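Widholm Skills Course
Handout 4: Interrupted Sutures on Soft Tissue
Revised October 2018

Read this before the bench session and bring it with you. Handout 3 covered needle types and thread sizes and is not repeated here. You should already be able to tie a square knot by hand on the practice board.

1. What the interrupted stitch is for

An interrupted closure is a row of separate stitches. Each one has its own knot and is cut free before the next one is placed. If one stitch fails, the others still hold. If one is badly placed, you can take it out without undoing the rest of the row.

It is slower than a running stitch and uses more thread, and it leaves more knots in the wound. On a long, straight cut in healthy tissue, a running stitch may be the better choice. We teach the interrupted stitch first. It makes you think about each bite separately, and your mistakes are easier to find afterward.

2. Before the first bite

Look at the whole length of the cut. Edges may lie close together at the ends and stand apart in the middle. Decide where the stitches will go before you pick up the needle. On the Bralik pads you may mark the spacing with a skin pen. On tissue you will have to judge it by eye.

Check for curvature. Soft tissue is seldom flat, and a cut that runs over a rise will pull open more on one side than the other. Set up so that your needle path crosses the cut at a right angle. Move yourself or turn the tray if you have to.

Keep the surface moist. Dry tissue drags on the thread and tears at the needle hole. Moist tissue is slippery and throws back a lot of light, so adjust the lamp until you can see the edges clearly.

3. Placing the stitch

Enter with the needle point straight down into the tissue. Follow the curve of the needle with your wrist. Do not push it forward in a straight line.

Take the same depth and the same width on both sides. Uneven depth leaves one edge sitting higher than the other, which we call a step. Uneven width pulls the cut off its line.

Draw the thread through slowly and stop while you still have a short tail on the entry side. A long tail wastes thread and gets caught in the next throw.
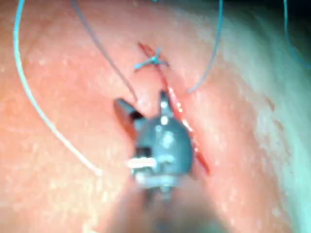 Tie with a double throw first, then two single throws in opposite directions. Lay each throw flat. The first one brings the edges together and the others lock it. Pull until the edges touch, then stop. If the tissue between the entry and exit points turns pale or bunches up, the stitch is too tight.

Move the finished knot to one side of the cut. Trim the tails short, but leave enough that the knot can't slip. On blue thread the tails are easy to see against the tissue, which is why the course kits use it.

4. Working down the cut

There are two common ways to order the stitches. You can start at one end and work toward the other, or you can put the first stitch in the middle and keep halving the gaps. Starting at one end is simpler to keep track of. Halving the gaps is better when the two edges differ in length.

Whichever you choose, keep loose thread away from the part you are working on. Lay the free strand off to the side before each new bite. Strands lying across an open cut hide the edges and can be picked up by the needle.

If the lower part of the cut gapes more as the upper part is closed, check your first knot. It may have been placed at an angle.

5. Common faults

Step between the edges. Bites of unequal depth. Remove the stitch and repeat it.

Slipped knot. Two throws laid in the same direction, or tails cut too short.

Torn entry hole. The needle was forced, or the thread was pulled upward instead of along the tissue.

Gap between stitches. Spacing too wide. Add a stitch in between and leave the others alone.

6. Bench session

The session is in Room 266. Each station has a Zukgate tray with one needle holder, one pair of toothed forceps and scissors. Thread is stored in cabinet 327 and must be signed out.

Close one full cut with interrupted stitches. Leave the closure in place and put your station number on the tray. Used needles go in the sharps box and nowhere else.

Reading for next time: the chapter on continuous closure in the Midtbø manual, starting on page 300. The table of knot types on page 488 is useful but will not be covered in class.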